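Subject: Re: [Prunville tables] Placemats for the June supper, and the plates
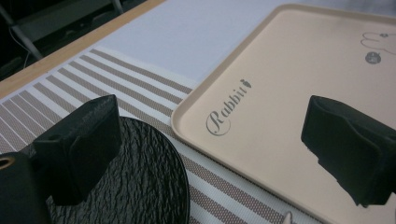 Dear all, I have read Lorcan's message two times and I want to answer about the placemats first, because I think we can decide this quickly. I tried several at home in the evening, with the lamp we will have in the hall, and my vote goes to the striped ones. I was afraid that stripes would be too much under a plate which already has so much texture. But the black plate is round and dark and shiny, with all those wrinkles like crumpled leather, and the white and taupe-brown bands stay calm under it. I put the mat so that the stripes go diagonally when you come to the table, and I prefer it to straight.

Lorcan Rafferty wrote:

> Hello everybody,
>
> Three questions before I order anything.
>
> 1. Are we using the plain mats from last year or the striped ones that Aiguo has? The plain ones have wine on them and Doaa says the wine is permanent.
>
> 2. Does anyone object to the black plates? I like them but my wife thinks that food disappears on them.
>
> 3. Trays. Do we carry the bread round or leave it on the tables?
>
> We are 37 at last count, and Jingyi may bring one or two more. Prunville gives us the hall from 5 p.m. and wants it back clean by 11.
>
> Lorcan

About question 1, I have already told my opinion. I have eight striped mats, and Xiaoyan Peng has more of the same kind in her cupboard, but she must look how many. If they are not enough for every place, I would put them only on the two long tables and leave the small tables without mats. Mixing the striped and the plain on one table would look like a mistake, I think.

One practical thing: please do not roll these mats for the transport. Mine were rolled all winter and the corners stood up for two days. I put them flat under the big Astari atlas and now they behave. Whoever brings mats, please carry them flat in a bag or between two pieces of cardboard.

About question 2, I understand Lorcan's wife. A dark stew on a black plate is sad. But we are having rice, the yellow lentils and Doaa's salad with radish, and all these are light in color. For the plum cake I would take white plates, small ones. Also the ridges on the black plates keep the sauce, so they should be washed with a brush and soon after the meal. A sponge goes only over the top. I can stay for the washing if somebody drives me home - the last bus is too early.

About question 3, I would leave the bread on the tables. My beige tray is quiet enough in color to stand near the striped mat and the plate, and people can take bread when they want. Last year we carried it round and the far table got it when they had already finished the soup.

Jingyi, can you please write to the list when you know your number? And Doaa, do you still have the long tablecloth, or did it stay at Skurkevon? If we use the mats I believe we do not need it, but it would be good to know where it is.

I can bring my mats and the tray to the hall at 5 and begin with the long tables.

With kind greetings,
Aiguo Yuan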